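Windia gripper release fault

The Windia gripper release fault was a software and hardware fault in the Windia, a two-finger electric gripper made by Histum for light tabletop robot arms. An affected gripper could report that its fingers were open while they were still closed on an object, or open while the arm was still moving. The fault was made public in a notice dated Wednesday, June 9, 2021. Histum listed 992 units as affected. No injuries were reported.

Background

The Windia was sold mainly to test kitchens, teaching labs and small packing operations. It has a pair of black slotted fingers driven by a single motor through a screw. Finger position is not measured at the fingertips. The controller works it out from the turns of the motor, and a small switch at the fully open end of travel resets the count each time the fingers are opened all the way.

Most owners ran the gripper with Cevus, a control program that breaks a pick-and-place job into short steps: approach, close, lift, move, lower, open and withdraw. Cevus does not go to the next step until the gripper reports that the last one is finished.

Description of the fault

The fault had two forms. In the first, known as a held release, the controller sent the "open" report too early. The arm then began to withdraw with the object still between the fingers. Light objects were carried back up and dropped outside the container. Heavier ones were sometimes dragged against the rim and tipped it over.

In the second form, called an early release, the position count drifted during a long run of picks. The controller decided that the fingers were closed tighter than they were and backed the motor off to lower the grip force. Objects slid out during the move step.

Early release was most common with wedge-shaped objects, which touch the fingers over a small area and can turn as they slip. Held release showed up most often when objects were being placed in baskets and bowls, where there was little room for the fingers to spread.

Testing at Soriano

Much of what is known about the fault comes from Soriano, a test lab that ran a series of tabletop trials with mixed grocery items and food shapes. The objects were set out on a white table and handled one at a time. Each trial was logged from the gripper's wrist camera, and the finger position in the pictures was compared with the position reported by the controller.
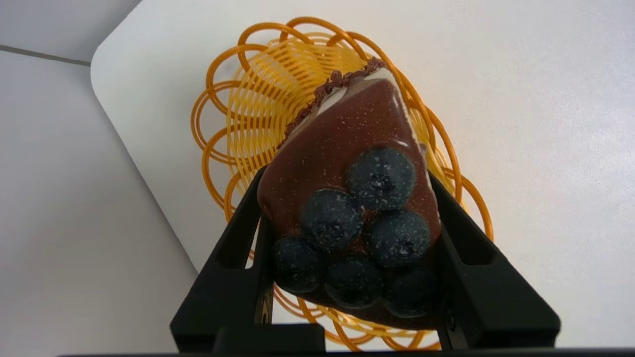 Slice of chocolate-glazed cake with blueberries, held over an orange woven basket.

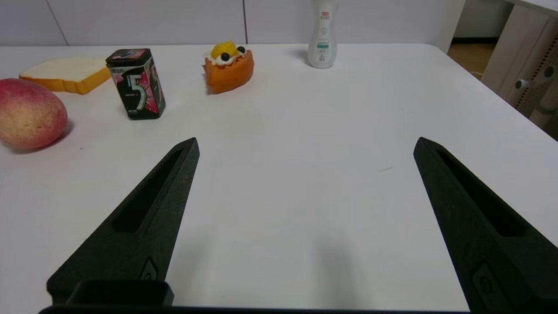

Findings

Soriano ran 300 trials on a single gripper and logged 31 faults. Of these, 6 were early releases and the rest were held releases. No faults were logged in the first part of the series, when the fingers were being opened fully between picks. They began after the opening width was reduced to save time.

The lab traced both forms to the same source. When the fingers were opened only part way, the switch at the end of travel was never pressed and the motor count was never reset. A small amount of play in the screw added a counting error on every cycle. Depending on the direction of the error, the controller reported the fingers either too far open or too far closed.

A second problem made held release worse. The controller sent its "open" report when the motor was told to stop, without checking that the count had settled.

Correction

Histum released new controller software in November of the same year. It forces a full opening after a set number of picks and holds back the "open" report until the motor has stopped. Owners of early units were also offered a replacement screw with less play.

Until the update was installed, owners were told to:

Open the fingers fully between picks.
Add a pause before the withdraw step.
Keep hands out of the work area while the arm was holding an object, even when Cevus showed the gripper as open.
Stop using the gripper for glass and other breakable items.

Later versions of Cevus show a warning if a Windia gripper with the old software is connected.

See also

Robot end effector
Backlash (engineering)
Limit switch
Homing (motion control)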